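Didden Toy and Book Library - Questions We Get Asked A Lot

Home | Opening times | Catalogue | FAQ | Contact

Updated December. If your question isn't on here, email the desk. Don't message the Facebook page, it gets checked once in a blue moon.

JOINING

How much is it?

21 pounds a year per household. Covers everybody living at your address, grandparents included. No monthly option, we looked at it and the card fees ate most of it.

Can I try it first?

Yes. Come in, have a look round, borrow one thing on a guest ticket. Bring something with your address on. If you join afterwards the guest loan doesn't count towards your limit.

Do I have to live in Didden?

No. Plenty of members come over from Gitilham and a few from further out. You do need to be able to get things back to us though, we don't collect.

What do I need to bring to join?

Proof of address and a phone number that works. That's it. Children don't need ID.

I'm a childminder, is it the same price?

Same price, bigger limit. Tell us when you sign up and bring your registration letter. Nurseries and schools are different, see further down.

BORROWING

How many things can I take?

Up to five books and 2 toys at a time on a household ticket. A jigsaw counts as a toy. A puppet that comes with a book counts as the book. Yes people do ask.

How long for?

Three weeks for everything. Story sacks too, they used to be two weeks but it confused everyone including us.

Can I renew?

Once, unless somebody has reserved it. Email or ring, or do it at the desk. Have your ticket number ready please, it's on the back of the card and starts with a D.

Can I reserve something?

Yes. Find it in the catalogue, send us the title. We hold it for a week once it's in. After that it goes to the next person, no exceptions, we had train sets sitting behind the desk for a month last winter while half of Didden waited for them.

What's in a story sack?

One picture book, something to play with that goes with it, and a card with ideas on. Some have an audio disc. If you haven't got anything to play a disc on just leave it in the pocket, you won't miss much.

How many picture books have you got?

405 in the catalogue at the last stocktake. Bit of everything - bedtime ones, farm ones, far too many about dinosaurs. Board books are listed seperately under Babies.

My child only wants the same book every time. Is that a problem?

Not for us. Bring it back, let it go through the desk, take it home again if there's no reservation on it. If it's been more than a couple of months we might gently suggest buying a copy.

READING AT HOME

What age are the big picture books for?

Spines have a coloured dot. Yellow is under twos, green is two to four, orange is four and up. It's a guide. Plenty of six year olds still like the green ones and so they should.

Any tips for the very large ones? They're awkward on a lap.

Floor. Put it flat on a rug, everyone lies on their tummy or kneels round it. Saves the spine as well, the big formats go at the hinge first when they're propped on knees and bent back. Turn from the top corner if you can get them to do it, most tears start at the bottom edge where little thumbs grab.

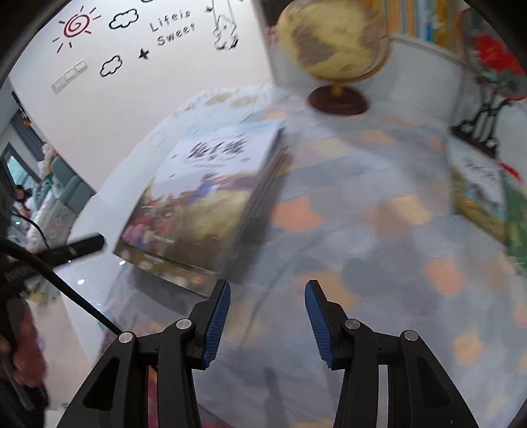
Same goes for the lift-the-flap ones, only more so. Go slow. If a flap comes off keep it, even if it's chewed, and pop it in the envelope inside the back cover. We can nearly always stick one back on. We can't do anything with a flap that's gone up the hoover.

My toddler won't sit still for a story. Should I bother?

Yes. Let them wander off. Read a page, stop, read another one when they come back. Skip the words and just talk about what's on the page. Two minutes is fine. Nobody is marking it.

Do you have books in other languages?

A shelf of them, mostly Polish, Welsh and Urdu. Some dual language. It's the shelf by the radiator. Donations very welcome for this one, it gets borrowed a lot and it's the hardest to fill.

Can I read them in the bath?

No. There are four plastic bath books under Babies, those yes. Nothing else please.

DAMAGE, LOST BITS, LATE

It's torn. What now?

Tell us at the desk. Please please don't mend it yourself. Ordinary sticky tape goes yellow and brittle and takes the picture with it when we peel it off. We've got proper repair tape and one person who is very good with it.

Will I be charged?

Not for normal wear. Torn pages, loose flaps, a bit of crayon, all part of the job. If a book can't be saved we ask for half the cover price. Toys depends on what's missing.

One jigsaw piece has gone. Really?

Really. Check under the sofa, then check inside the sofa, then tell us. We write it on the lid so the next family don't go mad looking. No charge for one piece. More than that and we'll have a chat.

It got wet.

Dry it standing up with the pages fanned out, not on a radiator. Bring it in once it's dry. If it smells musty put it in a carrier bag by itself and say so when you hand it over, otherwise it goes on the returns trolley with all the others and we've then got a bigger problem.

What are late fees?

There aren't any for books. Toys are 2 pounds a week after the first reminder. Reminders go by email so check your junk folder before you shout at us.

Should I clean toys before they come back?

A wipe is lovely. Don't put anything with batteries under the tap. Dressing-up clothes - leave those to us, we wash them all at the same temperture and some shrink if you don't.

DONATIONS

Do you take old books?

Good condition, yes. Picture books and early readers only. No encyclopedias, no annuals, nothing with somebody's homework in it. Bring them when we're open, bags left outside get rained on and then we have to pay to get rid of them.

And toys?

Needs a safety mark on it and all its parts. No soft toys sorry, can't clean them well enough. No ride-ons until we've got somewhere to keep them.

I've got a big collection, can you come and fetch it?

Sometimes. Durrani Removals let us have a corner of their van when they're passing through Gitilham, so if you're on that side and not in a rush, email and we'll put you on the list. Could be a few weeks.

What happens to things you can't use?

They go to the Trirneck book barn, who sell what they can by weight. The money from that comes back as credit and we spend it on new stock. Last lot went on board books.

SCHOOLS AND NURSERIES

Can our nursery join?

Yes, on a group ticket. Thirty books a half term, toys by arrangement. Price depends on how many children so ask. One named adult has to sign for everything, we can't have five different people taking boxes out.

Do you do visits?

Mornings only, and book early, autumn goes first. Groups up to fifteen. We read a story, they choose a book, we have a look at how the repairs get done. Bring your own snacks and don't bring nuts.

VISITING

Where are you?

Back of the old chapel, door on the car park side. The front door is the dance school and they are quite tired of pointing people round.

Is there room for a pram?

Yes, inside door on the left. Double buggies go in if you fold the hood. One step at the entrance - ring the bell and we'll put the ramp out.

Toilets? Changing table?

One of each, same room. Key is on the hook by the desk, please bring it back, it has been to Trirneck and back in somebody's coat pocket.

Is there anywhere to sit and have a coffee?

Kettle and biscuits for a donation. Hot drinks stay at the tall table with a lid on. We do nag about this.

Are you open in the school holidays?

Most of them. Shut for two weeks over Christmas and anything due back in that fortnight gets pushed on to January automaticaly, you don't need to ring.

Where do I return things when you're shut?

Books through the green flap to the right of the door. Toys no, they don't fit and people have tried. Big picture books don't fit either so hang on to those until we're open, and if that makes them late it doesn't matter.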